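Grarnley Open Day Set

README for the recordings made at the Grostthorpe open day

What this is

Recordings from the afternoon we opened the Grostthorpe rooms to visitors and let them watch the Galli arm work in a furnished bedroom. We had been running it behind closed doors for months, so having people lean in and ask things was a real treat! The set holds 71 episodes, all from one day in December, plus the notes we took while people were talking. If you came along, thank you, and your questions are probably in visitor_notes.txt.

The bedroom was left furnished the way a guest would find it. We wanted a place people recognize, with a bed, a side table and the kind of small stuff that piles up next to a pillow. Several visitors told us they had only ever seen arms like this behind a fence at a factory, and they stayed much longer than they had planned (we ran out of coffee by three).
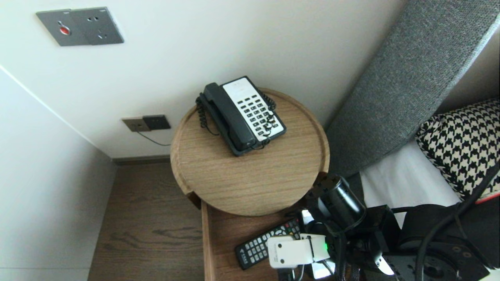

Head view: desk telephone on the round side table, TV remote on the shelf underneath.

Contents

episodes/ one folder per run, numbered in order of recording
head/ stills from the head view
wrist/ stills from the wrist views
visitor_notes.txt questions and comments, typed up the same evening
splits.txt our suggested train and test lists

There are roughly 2000 stills in all. We pulled them by hand and kept plenty of close, blurry and half-blocked ones. Please don't filter these out before you've tried training with them. Wrist views get very close to furniture, and a model that has only met tidy, well-lit views will have a hard time in a room like this one.

How the afternoon went

Selim Toprak drove the first block and talked the whole way through it, which the younger visitors loved. Auður Oddsson took over after the break. Each block was 14 episodes, with time between blocks for people to come closer and look at the fingers. The last block ran one longer, at the request of a school group that had arrived late and wasn't going home without a turn at asking for things.

Working near rounded wood was the part everybody crowded around for. Up close, the grain and the curve take over the whole wrist view and you lose most of your sense of where the rest of the furniture is. It's a lovely hard problem and we could have talked about it until dinner.
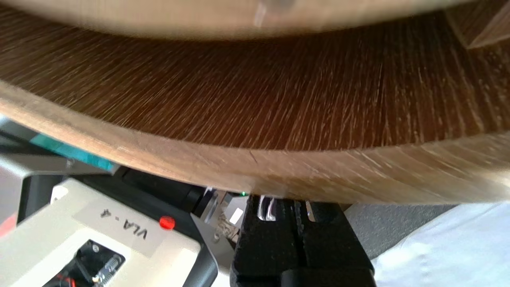
Taras Pasichnyk asked whether anyone had tried running the wrist view without the head view at all, and said he'd expect the arm to get lost within seconds. We haven't tested it properly. If you do, please write to us, we'd be thrilled to add your numbers here.

Two other questions came up again and again. Does the arm know what a thing is before it reaches for it? In these runs a person is driving, so the knowing is ours. And how long does it take to learn to drive? Most of us were comfortable after a week, though Petro Hutsuliak got there in two days and will tell you so.

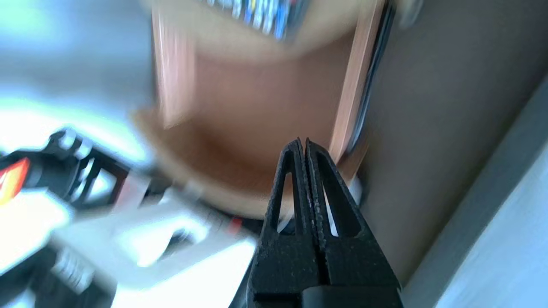

Wrist view: fingertips together, tan rounded object behind, motion blur.

Known issues

- Motion blur in many wrist stills. Left in on purpose.
- Clocks for the head and wrist views drift apart a little in the longer runs. Use the frame index to line them up.
- Room chatter has been removed, so there is no sound.
- Episode notes use the word "bowl" for anything round and wooden. Sorry! We'll fix it in the next version.

Getting the files

Load everything with the Movo reader, version 2 or later. Older versions skip the wrist folders without a warning. Start with the first 200 stills in head/ if you only want a quick look.

Questions, fixes and split suggestions go to Ghislain Petrenko through the issues page.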